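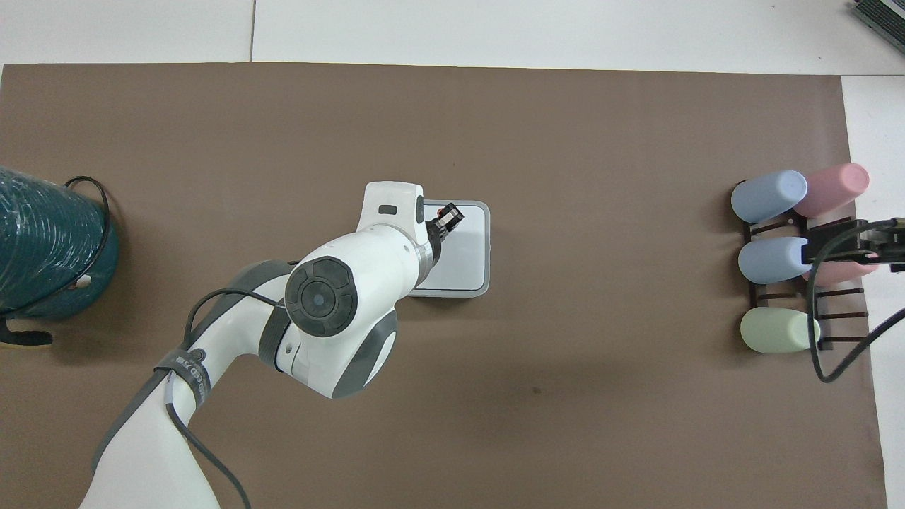 November, 4:50 pm. Cup storage, second go. Sislow says its rack keeps cups clean and "saves up to half your shelf." I don't buy the second part. Five cups take up a fair piece of table whichever way I put them, and the old Hoarau tub took the same five stacked in one column. What the rack might do better is let air in. With the cups on their sides and the closed ends to the left, as we have the pinks, the blues and the green, the rims are at least off the brown mat. Whether that beats a towel is another matter. The Poltix sheet claims 71 minutes to dry and doesn't say what room, what cup or how much water. Not using that number.

Thierry Vidal wants them all stored upside down. His case is dust, mostly. Mine is that people grab a cup by the rim if the rim is what they reach first — so I'll give him that one, for now. 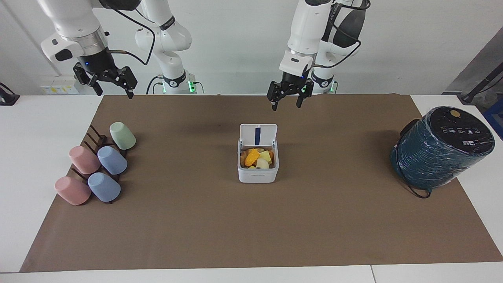 Still not sure about color order. Skamer's kitchen guide says to sort by color so each person finds their own, and I have never seen anyone in this building look. We went with green at the back, a pink and a blue in the middle, the other pink and blue in front, all upside down on the pegs. It looks tidy. Tidy on day one proves very little.

To do: weigh each cup after rinsing and again after 50 minutes, rack against towel. Order no. 1433 (second rack) stays on hold until then. Ask Thierry where the small scale went.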